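Keeping a poetry night kit at home

I've been running our little open mic (poems first, songs after the break) out of my spare room for a fair few years now, and the gear slowly took over. Lyric sheets under the bed, a box of chapbooks in the laundry, a harmonium cover I still can't fold. In July I finally sat down and sorted it, and a few people at the Fostthorpe reading asked how I did it, so these are my tips for keeping paper, books and small instruments in decent shape between gigs.

Sort the paper first. I had 2,797 loose pages, going by the page counter on my scanner, and 589 of them were copies of the same song book. Keep one clean copy and one you can scribble on, and recycle the rest. Pencil only on the scribble copy - pen goes straight through cheap paper and you'll be squinting at the back of it mid-verse.

Store sheets flat if you can. Rolled-up pages look romantic, but they spring shut on the music stand the moment you let go. Mine live in a plain folder, sorted by first line, as I can never remember a title when somebody calls out a request.

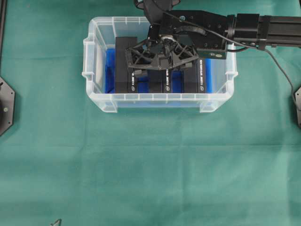
Chapbooks and small percussion need a different home from the paper. I used to mix them all together and the finger cymbals chewed up the corners of every booklet I owned. These days I like a bin made of clear plastic with a handle at each end, the same sort as the one on the green cloth, and I give the books one and the noisy things another. Being able to see through the sides saves me lifting lids while people are waiting for the second half to start. Don't pack the books in so tight that you have to tug them out by the spine. Stand them up like records and leave room for your fingers.

For labels, I bought a roll of Skuline tape and it has stuck to everything, including the cat. Write the label before you tear it off! My neatest ones say SONGS, POEMS and CABLES, and the rest are a mess, but I can read them.

If you've got a wooden flute or anything with a reed, wipe it out after playing and let it air before it goes away. A rolled strip of old cotton shirt does the job. I tried the Plokano swabs as well and they're fine, though they shed a bit of fluff the first time, so give them a rinse.
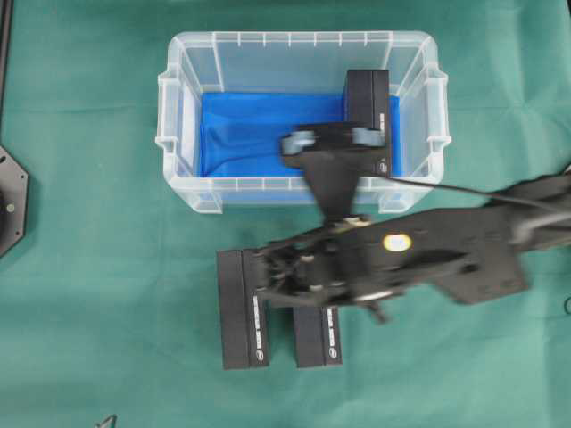 A bit of blue cloth makes a good liner for a clear bin.

Any soft fabric will do for lining, really. I cut mine from an old flannelette sheet and wash it when it starts to smell like the hall. Cut it bigger than you think, so there's some to fold up the sides.

Last one, and it's about cables. Coil them loosely, tie them with a scrap of ribbon and hang them on a hook. I wound mine around my elbow for years and every one of them has a permanent twist.

The Effiong songbook is back in its folder now, and I still haven't worked out the harmonium cover. If you know how it folds, please leave me a comment.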